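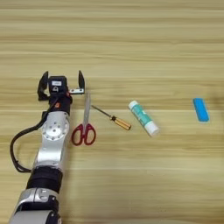 One of the arms at Whitcombe, with scissors, a screwdriver, a glue stick and an eraser to pick from.

So I finally made it out to the Whitcombe open house in Castville, after two years of saying I'd go and then not going. It's a school and office supply packing plant, the kind of place that fills those boxed kits teachers order in July, and I will admit I mostly went for the free lunch (pulled pork, very good, get there before noon).

They took us through in groups of 11. Ours was led by Rangi Bright, who started on the packing line when she was in college and now runs the kitting room. She walks fast! If you go, wear real shoes. They make you put on the vest and the glasses even for the quiet end of the building.

The kitting room was what I wanted to see, because my cousin worked there one summer and came home with her wrists taped. Back then you stood at a table and picked small things into boxes for the whole shift, and the target was 1000 picks before lunch. Rangi remembers that number too, and made a face when she said it. Now the arms do a good share of the picking on the plain kits, and the people who used to do it set up the tables, check the finished boxes and deal with whatever the arm got wrong.

Which is more than I expected. Anything see-through or shiny can be trouble, she told us, and a new supplier changing the shape of a cap can eat up a whole morning. There's a shelf of odd items they try out before a new kit goes live, and the woman at that bench said it's her favorite job in the building because she gets to sit down and think. She also said she misses the talking. When there were six of them around a table they gossiped all day, and now she's got one neighbor and a machine. I thought that was fair, and I liked that she said it with the boss standing right there.

Somebody in our group asked the obvious question about jobs. Rangi didn't dodge it. The room had 34 people on days before the arms and has 19 now. Most of the others moved over to shipping or the returns side, a few retired, and a few left because they didn't want to learn the screens. Pay went up a step for the ones who did the training, which is three weeks, paid, over at the Ollenville building. A guy behind me muttered that a step isn't much for doing two jobs, and I heard a couple of people agree with him.

Cameron Donnelly from maintenance took the second half. He's been there forever and talks about the arms the way my uncle talks about trucks. He showed us the stop button about four times. He also runs something they call Wutine, a short sit-down at the start of each shift where the packers tell him what's been bugging them, and he has to come back with an answer by the next one. The table height got changed that way, and so did the beep, which apparently used to be awful.

Things I'd have liked: more time at the test bench, and less time in the video room. Parking is on the gravel lot behind the loading docks, and the sign for it is tiny, so go slow past the second gate. They gave us each a pencil case on the way out and mine already has my fishing licenses in it.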